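**Subject:** Re: [grestine-quilters] washing an old quilt, tub or machine?
**From:** Saimi Suominen
**Date:** 14/07/2025

Hi Aurora, hi everybody,

Aurora Bragança wrote:

> My aunt left me a quilt that lived in a cedar chest for most of my life. It smells like the chest and there are some yellow spots along one fold. All cotton as far as I can tell, hand quilted, with a red print that scares me a little. Do I dare put it in the machine on gentle, or is it the bathtub? And has anyone tried that Mendutico soap they sell at the guild table?
>
> Aurora

Bathtub, bathtub, bathtub! I know the machine is tempting (mine has a "hand wash" button and I've given in to it with newer quilts), but with old thread I just wouldn't. The weight of the water pulls on the stitches, and once a seam lets go you get a whole row going with it.

Before any of that, though, test the red. Wet a cotton swab, press it on the print for a good long minute, and look at the swab. Then do it again with a drop of soap. Do every red in the quilt, even if they look like the same fabric to you, because our grandmothers bought from whatever bolt was cheap that week. If you get pink, stop there and air the thing out instead. I aired one in February on the screened porch for 3 days, out of the sun, and most of the chest smell went away by itself.

If the swab stays clean, this is how I do mine. Line the tub with an old white sheet so you have something to lift with later. Fill it with cool water, stir in the soap, and only then lay the quilt in, folded loosely like an accordion. Push it down with flat hands and let it sit 40 minutes. Don't rub! Drain, refill, drain, refill. I usually need four rinses, and the last one was still a bit brown on my mother's Irish Chain, so don't be alarmed if yours looks like tea.

Drying is where I went wrong the first time. I hung it over the line, and you could hear the threads complaining. Now everything goes flat, on top of a big plain sheet or blanket, and I turn it over once the top feels dry to the back of my hand.
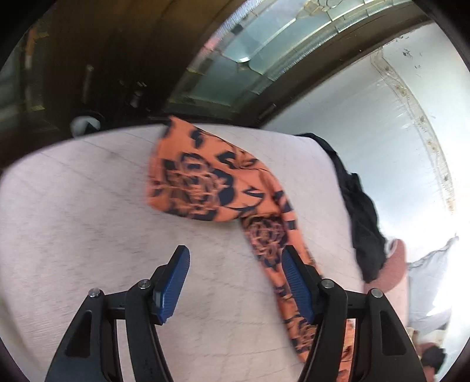
*Plain gray, laid out flat.*

About the soap: I've used the Mendutico on two quilts and liked it fine, no perfume to speak of. Marjatta Nurmi swears by the one from Wesside and says she can't tell the difference except in the price. Whichever you get, use less than the bottle tells you. I put in half and still had suds on the third rinse.

The yellow spots may or may not budge. If they're from the fold touching the wood, a second soak sometimes lightens them, and I'd live with whatever is left before I'd go near bleach. When you put it away again, roll it with a clean cotton sheet, or at least fold it in different places than before.

Onni Kauppinen had a good list of acid-free tissue places, didn't he? Onni, if you're reading, could you post it again? I had it saved on the old computer and you can guess the rest.

Aurora, please tell us what the swab says! And bring it to the next meeting if it'll travel, I'd love to see that red print up close.

Saimi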